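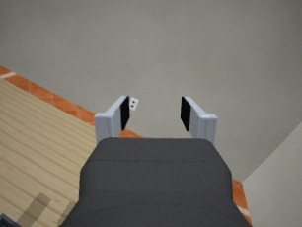
Hermine asked whether the thing was going to move at all before June, and if it wasn't, whether she could go back to working on the poster.

"It's going to move," Alois Imhof said. He had the laptop turned sideways on the desk so the whole team could look at it. "It's waiting on me. I have to tell it how far."

"How far, then?"

"I don't know yet."

The Stamlow High robotics club met in the old typing room, which had good outlets and bad heat. The regional contest that year was called the Kälin Round, and it was run entirely in simulation. Every school got the same arm and the same table in a program called Numon. Every school got the same job, which was to take a small object out of a red box and put it down in a tray. The school that did it the most times in a row without a drop would go to the final. No school had to buy a robot, and that was why Stamlow could enter.

Alois had written most of the code. He was a junior and he liked being the one who had written most of the code. Hermine Leitner was a sophomore who had signed up because her bus came late. She had been given the poster, the log and the snack money.

He typed a number and ran it. The arm swung over, went down beside the box, closed its fingers on air and came back up. It went to the tray and opened its fingers very carefully over nothing.

"It thinks it did it," Hermine said.

"It doesn't think anything. It finished the list."

She wrote in the log: Run 11, no pickup, finished the list.

They had been at this since the end of lunch period, with a break for chemistry. The first runs had been worse. In one of them the arm had pushed down into the table until the program stopped itself and showed a page of red text. Alois had read the whole page out loud, hoping some part of it would turn out to be useful, and then he had closed it.

"Can I see it from the side?" Hermine said.

"You don't need the side. The view from the hand is the one that matters. That's what the judges' script uses."

"The judges' script isn't having trouble. We are."

He let her have the mouse. She found the menu for the room view and clicked until she had one she liked. Then she pulled her chair up and sat with her chin on her fist.

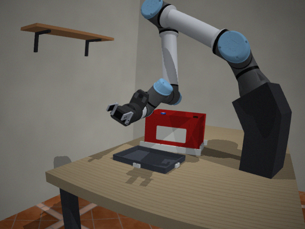 "Run it again," she said. "Slow."

He set the speed down as far as it went and ran it again. At that speed the arm took most of a minute to get to the box. The others had drifted off to the back of the room, where a senior was trying to get a second monitor to turn on.

"Stop," Hermine said. "What number do you have for across?"

"610."

"From where?"

"From the base. The base of the arm."

"The middle of the base or the edge of it?"

Alois started to answer and then scrolled up. He scrolled up a long way. The contest had sent a sheet with the measurements on it, and he had copied them in the first night, at his kitchen table, with the television on. He found the line. He opened the sheet next to it and read the small print under the table of numbers, which he had not read before.

"The edge," he said.

"And you're measuring from the middle."

"I'm measuring from the middle."

She did not say anything about it. She wrote it in the log, in the same handwriting as everything else: Numbers on the sheet are from the edge.

He made a new line that added the difference, and then he went through the file and found the other places where he had done the same thing. There were 2 of them. One was for the tray, so even if the arm had picked something up, it would have set it down in the wrong place. He fixed that one without reading it out.

"Do you want to press it?" he said.

"Is that a thing people want?"

"I usually do."

She pressed it. The arm went over at normal speed, came down above the box, and went in. The fingers closed. When they came up there was something small between them, and it stayed between them all the way to the tray. The fingers opened and it dropped the last little bit and lay there.

The senior in the back said the monitor was dead and they should tell Distari, the company that had donated it. Then he looked over and saw the screen and came up the aisle between the desks.

"Did that work?"

"Once," Alois said.

"Do it again."

They did it again, and it worked, and then they did it again and it let go halfway across. The object bounced off the table and rolled out of sight. Alois said a word that was not allowed in the typing room. Hermine wrote down the run number and, next to it, Dropped, halfway, too fast on the turn?

"You think it's the turn?" he said.

"It went when the arm turned. I don't know what else happened right then."

He thought it was the grip. He had thought so for a week, and he had a whole section of code ready for the grip. He looked at the section for a while. Then he left it where it was and went to find the line that set the speed of the turn.

It was ten to five by the wall clock, and her bus was at five. She had her coat on over the back of the chair and one arm in the sleeve.

"What do I put for who found the edge thing?" she said. "There's a column for it."

"Put your name."

"You found it. I asked."

"Put both, then."

She put both, his first because it was shorter, and got her other arm into the coat. He was already typing. She got as far as the door, looked at the clock again, and came back to see the next run.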